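Against the Scouring Pad: Cleaning a Deep White Tub

Most advice on cleaning a bathtub begins with the cleaner. A product is named, a dwell time is given, and the reader is sent off with a sponge. I think this puts the steps in the wrong order. The result of a tub cleaning is decided by reach, light and rinse volume, and the choice of cleaner comes a distant fourth. The scouring pad should not be on the list at all.

Take reach first. A standard alcove tub is shallow enough to clean from a kneeling position with one arm. A deep soaking tub is a different piece of work. The floor is a full arm's length down, the walls curve inward, and the person cleaning has to lean over the rim with the chest close to the edge. In that posture there is very little downward force available at the floor. People make up for this with a harsher pad, and over a year or two the floor goes dull in a patch directly below where they lean.

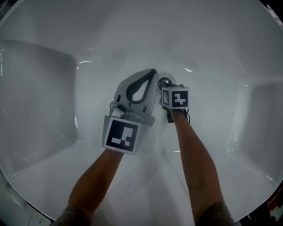

The curve where the wall meets the floor is where I would spend most of the effort. Soap film settles there as the water level drops, and a flat-backed sponge bridges the radius and touches it at two lines only. A folded cotton cloth conforms to the curve. So does a soft round brush, provided the bristles are long enough to bend. I have used the Santoso round brush for several years and have no complaint beyond the handle, which is short for deep tubs. The Ukilero sponge sold for the same purpose is too stiff at the corners and I stopped using it.

The case for the scouring pad is that it is fast. It is. On a tub left without attention for 29 days I cleared the floor in 9 minutes with a green pad, and the same job with a cloth took around 70. That difference is real and I do not want to wave it away. But the 70 minutes included two soaks during which I was doing something else, and the gloss was intact afterward. The pad time was all labor, and it left fine circular marks that could be found with a fingertip and, under a low lamp, with the eye. Those marks hold film. The next cleaning takes longer, so the pad comes out again.

Acrylic is the worst case. Enameled steel tolerates more, though not indefinitely, and the owner of a secondhand tub often does not know which one it is. A magnet settles the question in a few seconds. I would treat any tub of unknown material as acrylic until the magnet has been tried.

Light is the second factor and gets almost no discussion. A glossy white surface under overhead light shows reflections before it shows dirt. A row of ceiling tubes produces bright streaks along the walls that mask a thin film completely, and moving the head only moves the streaks. The remedy is a single lamp held low, at the rim, aimed across the surface. Film then reads as a gray haze with a definite edge. I do one pass by overhead light for loose material and hair, then a second with the lamp, and the second pass nearly always finds a band at the old waterline that I would have sworn was gone.
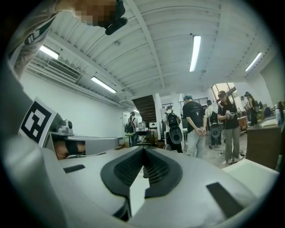 Ceiling lighting in the room, with tube fixtures between the steel beams.

Rinsing is the third factor. The usual practice is to splash the walls from a cup and let the drain take care of it. On a deep tub the upper walls get very little of that water, and cleaner left there dries to a residue that looks like the original problem. I rinse from the rim downward, all the way round, twice, and then wipe the floor toward the drain with a clean cloth. The cloth used for washing should not be used for this.

As for the product, a neutral liquid soap handles ordinary film. Hard water scale needs a mild acid, and I use Plitent diluted to half the strength given on the label, on scale only, checked first on a spot near the drain. The municipal water in Clusturberg is hard enough that I do this every October and again in spring. Powdered cleansers belong with the scouring pad. They are abrasives, and the fact that they come in a can with a perforated lid does not change what they do to a gloss finish.

I expect objections from people who have scrubbed the same cast iron tub with powder for decades and find it perfectly white. White, yes. Run a dry palm over the floor of it and then over the rim, where the powder never went, and compare the two.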